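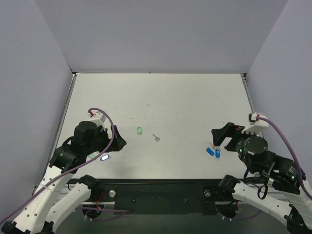 Photo: Milovan Hoxha

Wall rail or single hooks for a narrow garage?

pegandplank
Hello all, hoping for a bit of wisdom. We've a long thin garage and I'm finally getting the spades, the hosepipe and two sets of steps up off the floor. I'm torn between the Movotetti rail, where the hooks slide along, and just buying a bag of Dallero screw-in hooks and putting them where I fancy. The wall is old brick and a bit crumbly in places.

marrowfat_jean
Rail every time, my love! I put one up in March and I've moved the hooks about more often than I've moved the sofa. You only have to find good brick for the rail fixings, and after that you can please yourself.

tinlid
I'd go the other way, sorry Jean. Our rail sagged in the middle once the big steps went on it. Single hooks into decent plugs haven't budged, and if one fails you've only lost the one.

marrowfat_jean
How far apart were your fixings though? Mine are every 295 mm and it's solid as a church.

tinlid
Wider than that, I'll admit — I used the holes it came with and didn't drill any extra. Still think it's a lot of faff for a few spades.

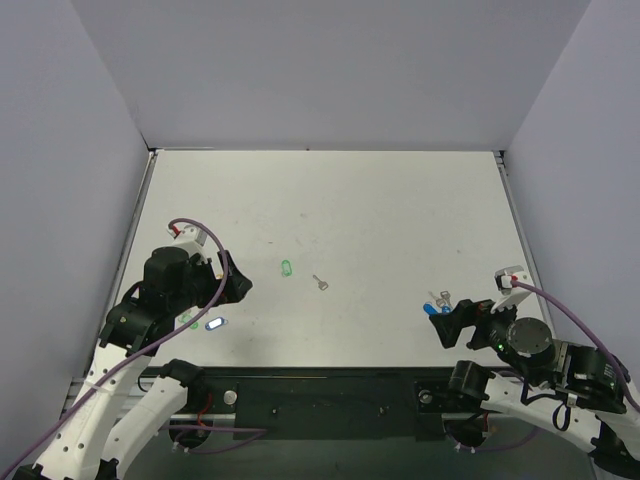

Page last changed: 10 March, 20:10

oldstepsandall
Could you do both? I've a short Evangelista rail for the light things (rake, brushes, the dog's lead) and two big Grakell hooks lower down for the ladder. The ladder hooks take up to 20 kg each according to the packet, and I wouldn't push it in soft brick.

pegandplank
Oh, that's a lovely idea, thank you. The steps are what worry me most. Would you fix into the mortar or the brick itself?

oldstepsandall
Brick, if it'll hold. Go gently and turn the hammer off on the drill.

tinlid
Agree with that bit at least. Long plugs too.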